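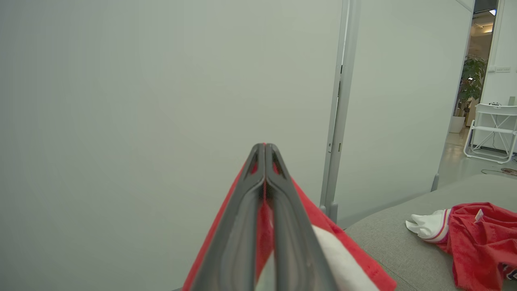
Red cloth held between the two fingers of a gripper.

Morngate shared IT service: progress report to the fund
November 22, 2023

We are really pleased with where things stand. When we last wrote, in March, the old mail server was still running in a cupboard at the Prakov office and most of our staff were sharing passwords on paper. Both of those are behind us now!

Email and sign-in
All 65 staff accounts have been moved to the new hosted mail service. We did it in batches, smallest office first, and the last batch went over on a Thursday-night timetable we had borrowed from the payroll run (quiet phones, everybody's inbox already cleared). Two shared mailboxes arrived without their folders and had to be copied again. Everyone now signs in with a second step on their phone, or with a small key fob if they would prefer to keep work off their own phone. More people asked for the fob than we had planned for, so we have ordered another box from the equipment line.

Laptops
Your grant paid for 48 replacement laptops and every one is in use. Özkan, our supplier, set them up before delivery, so a new machine could go from its box to a working desk in the time it takes to have a cup of tea. The old machines have been wiped and the certificates are in the project folder. A handful of the docking stations would not drive two screens at once. Özkan swapped them at no charge.

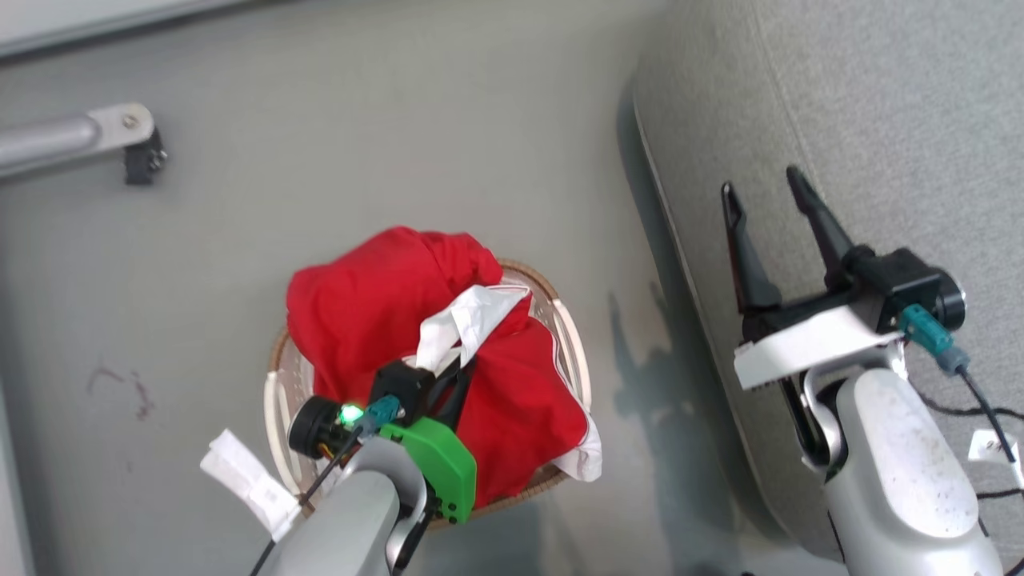 Red fabric in a round basket with cream-white handles, a gripper reaching in.

Help desk
The ticket system, Pumomon, has made the biggest difference to daily life. Before it, requests came in by phone, by email and by somebody leaning round the door, and plenty were lost. We have closed 200 tickets since it went live, and it has been lovely to see colleagues start answering one another's printer questions on the noticeboard page. Password resets used to be the most common request by a long way. They have dropped right down since people could do their own.

What has slipped
The new wireless points for the upper floor are late. The cabling survey found that the existing runs are too old to carry power to them, and we need 3 new runs from the comms cabinet. We have a quote, and it fits inside the contingency you agreed, so we are not asking for more money. The staff guide is also behind. The sign-in chapter is finished and the chapter on shared files is half written.

Spending
Laptops came in slightly under budget and the mail move slightly over, mainly in extra licence time while both systems ran side by side. The full table is in the attached sheet, along with the invoices.

Next period
Cabling first, then the wireless points, then a second round of phishing training. The first round went down very well, and several teams have asked for the harder version. We would also like to talk to you about moving the underspend on laptops across to training, and will send a short note with the figures before the next call.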